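The Town That Kept Its Night Shift

Wasley has a population of 3241, one traffic light, and a diner that has not locked its front door in 18 years. At two in the morning there are usually people at the counter, most of them eating breakfast or dinner depending on how they look at it.

Night work used to be ordinary here. Then the Golora mill cut back to days, and for a while it seemed the late hours would empty out.

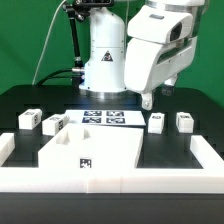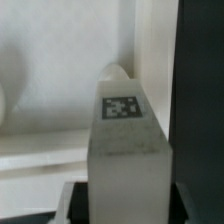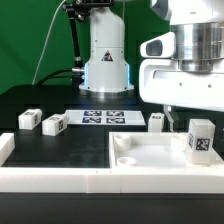 They did not. The hospital in the next county hired. So did the bakery on Torau Street, which starts its ovens at 11 p.m. and ships bread to 4 counties by sunrise. According to a survey the town ran last winter, 267 residents now work most of their hours after dark.

Soledad Camacho has been one of them since she was 22. She cleans offices until three, drives home, and sleeps from four until her son's school bus comes. She sleeps again after lunch. "I don't think of it as tired," she told me. "I think of it as two short days."

Her bedroom window is covered with foil and a quilt. The phone stays in a kitchen drawer. Her mother calls at noon anyway.

Sleeping is the part most people ask about, but the errands are harder. The bank closes at four. The dentist books mornings, when she is worst at sitting still. For years the library was out of reach too, until Nazmiye Şimşekoğlu took over as director and moved one weekday opening to 6 a.m.

Şimşekoğlu expected a handful of people. On the first morning there was a line, several of them still in uniform. They wanted the printer, mostly, and somewhere quiet to fill out forms. A few fell asleep in the chairs by the magazines and she let them be.

Yu Hardware followed with early hours of its own, and the barber now takes appointments before seven. The post office has said no twice.

There is a cost to living this way. Camacho misses weddings, or goes and leaves before the cake. She has not seen a full school play — she catches the dress rehearsal, which is held in the afternoon. Her sister wants her to switch to days, and the company has offered. She has until the end of August to answer.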